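Learning to lose at my neighbor's table

When I moved to Drindirton, I had a good vocabulary for work and almost none for the evening. I could write an email about a late delivery. I could not tell a joke, and I could not understand one if two people were talking at the same time. My teacher at home had prepared me for offices and airports, and for that I thank her, but I have spent very few hours of my life in airports.

It was Vimala Reddy, from the apartment under mine, who invited me to play. She knocked at 7 in the evening and asked if I knew any dice games. I said yes. I knew one, from my grandmother, and I had not played it for 20 years.

At her table there was also Albane Bodin, who comes from a small town near Pruvost and speaks English as carefully as I do. I was happy to hear another person search for a word. We looked at each other with sympathy many times that evening.

The game was called Carnance. Maybe you know it under a different name, because Vimala learned it from an aunt who changed the rules when she was losing. You throw, you keep what you like, you throw the rest again, and you can stop when you want. If you don't stop in time, you lose everything from that turn. The first player to reach 310 wins. I asked why 310 and Vimala said that her aunt found 300 too easy.

My first problem was the word "die." I had learned "dice" and I believed it was the singular. When Vimala told me "you dropped a die," I heard only a terrible thing. I have since asked many people, and half of them say "a dice" without shame, so now I say what I want. In my language the word is the same as the word for a small bone, and my grandmother used it for both — the soup and the game.

The second problem was more interesting to me. People talk to the dice in English. They say "come on" and "be nice" and "don't do this to me." These are phrases you say also to a car in winter, or to a child who will not put on his shoes. I wrote them in my notebook under the title "Asking things to help you." It is still one of the best pages I have. A textbook would never put together the car, the child and the dice, but the voice is exactly the same for the three.

I lost that evening, and I lost the next 2 times also. I am a person who does not stop in time. Albane stops too early, always, and she wins slowly, like a person filling a bath. Vimala has no system and laughs at both of us. After a while I noticed that I was following the conversation without translating it in my head. A game gives you something to look at when you don't understand, and it gives you a turn to speak which nobody can take from you. At a dinner I never had this. At a dinner the turn goes to the fast ones.

In October I started to buy my own things for playing. First I bought a cup, which was too loud for the apartment (Vimala could hear it through her ceiling and sent me a message with only a question mark). Then I bought a score pad from Neltum, the stationery shop next to the bakery. It has 2 columns on each page, so for three players I must draw one more line with a ruler. I like doing this. It is my small preparation before they come up the stairs.

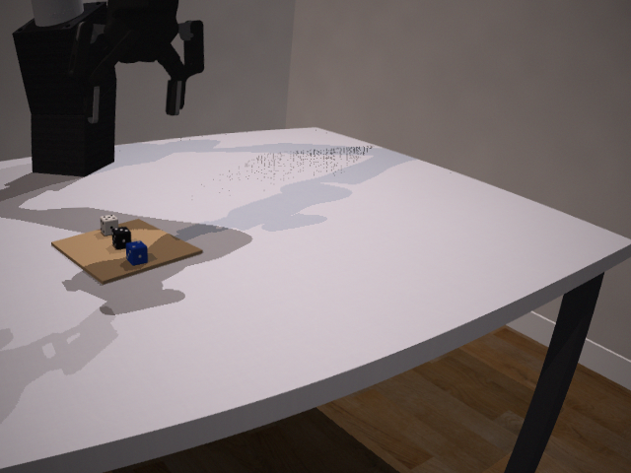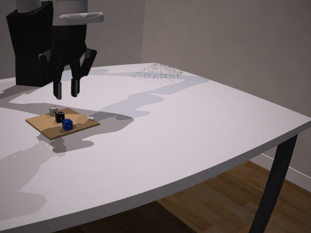
My grandmother kept score in her head and did not permit anyone to check it. I think about her often now, when I am drawing my lines. She played on a kitchen table without a cloth and she threw hard, so we spent much of the evening on our knees looking under the cupboard. A thin square of wood with three small dice on it, like the one in the second picture, would seem to her very serious, almost a thing for a bank. But I have come to like playing this way. The eye knows where to go, and the rest of the table can be for the elbows and the tea.

Last time I reached 290 and I had a very good throw in front of me. Albane said quietly, "You could stop." I understood the sentence completely, the grammar and also the kindness in it. I threw again, of course, and I lost the turn. Then I said "don't do this to me" to the dice, without thinking, with the right voice, and Vimala clapped.

Next time we play at Albane's place. She has asked me to bring the pad and to leave the cup at home.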